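**Thread: House rules for two-handed sim tasks, July draft**

**halfdan_v**
Draft rules are up for anyone submitting episodes to the Keselness task set. Short version:

1. The idle hand parks at its own side of the table and stays there.
2. Neither hand crosses the midline unless the task says so.
3. Objects start where the task sheet says, not where you felt like putting them.
4. Failed episodes get labelled as failed. Deleting them is not a form of quality control.

Complaints below, please, and not in my inbox, where there are already 19.

**flillitz**
Rule 1 is a solution looking for a collision. It's a simulator. If the hands bump, the hands bump, and the bench at my place remains in one piece.

**yiran.cai**
Until somebody runs your policy on hardware. I spent most of a winter untangling a set of 1000 episodes where the left hand had learnt to drift in and hover sympathetically over whatever the right one was doing. Lovely manners. Terrible on a real bench.

**flillitz**
That's a training problem, you can penalise it.

**yiran.cai**
You can also just park the hand. It's free.

**workex_refugee**
Can we talk about rule 3? At my old shop the sheet said "box, upper half of table" and we had eight people with eight opinions on what upper meant. If you want a standard, give a region and a permitted rotation. Otherwise everyone sets the box dead square and the policy panics at the first crooked one.

**halfdan_v**
Fair. I'll add a rotation range. Square boxes only ever exist in sheets written by managers.

**fu**
Also the midline. Is it the table's midline or midway between the arm bases? In our layout those aren't the same, and I would like to know which one I'm in breach of.

**halfdan_v**
Table's. I'll write it down before you find a third.

**flillitz**
Still against rule 1 for the record. Happy with 4, which I expect will be ignored by everyone, me included.

**yiran.cai**
Episode 3183 from my lot is how I'd want rule 1 to look: fruit on the blue tray, right hand over the tray, left hand out at its own edge with plenty of bare table before the coral box. Put something like it next to the rule and I'll stop posting.

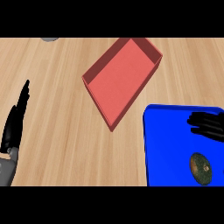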